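Progress report to the Rekwood fund
Project: Ukent good practice rules for hand-held gripper recording
Period covered: September
Report written: Oct 1, 2020
Prepared by: Saodah Majimbun

1. Status of the rules

The second draft of the Ukent rules is finished and was sent to our partner in Siltstead for reading. The draft has 80 rules. Most of them existed already in the first draft, but many were written in a way that two operators could understand differently. We made the sentences shorter, and each rule now asks for one thing only.

The section on the work area took the longest time. It now says how cables must be led away from where the operator walks, who may stay in the room during recording, and how the furniture must be put back between two takes. The section on marker cubes is also new. A cube must be checked for damage before each session, and it must not be covered by a sleeve or a cable.

2. Recording under the draft rules

In September we made 223 takes following the draft. Of these, 3 were removed by the reviewer, all for a missing entry in the session log. The drawer tasks are complete. The tasks at the refrigerator will start after the rule on doors is agreed.

Room with the brick wall, grippers in use: 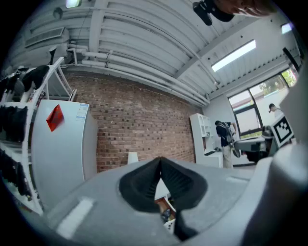
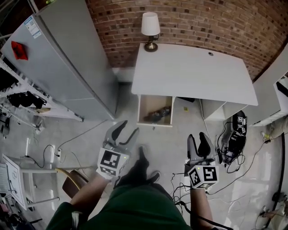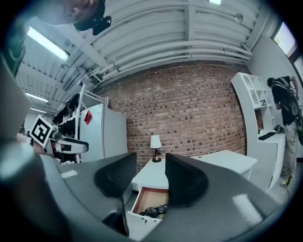
Khairul Mangundap has read the draft and does not agree with rule 14, where the operator must stop at once when a second person comes within reach. He writes that the word "reach" is not clear, that an operator who looks at the drawer cannot judge the distance, and that a line on the floor would be easier to follow and also easier to check afterwards. He asks us to change it before the draft goes to Admasu.

I think his remark is correct. The rule will be written again with a marked line, and we will try two widths of the free zone before we fix a number.

3. Costs

We used 3025 from the budget line for small equipment. It went to cable covers, floor tape and new printed markers. No other budget line has changed.

4. Open points

Rule 14, as explained.
Length of a session. The draft allows up to 80 minutes without a pause, and two operators find this too long for the arms.
Consent form for persons who may be recorded by the head camera. The text is ready but not yet translated.

5. Next period

We will send the third draft to Admasu and wait for their comments before we print it. The session log will get a fixed field for the name of the reviewer. I ask the fund to confirm whether the comments from Siltstead should be attached to the next report or sent separately.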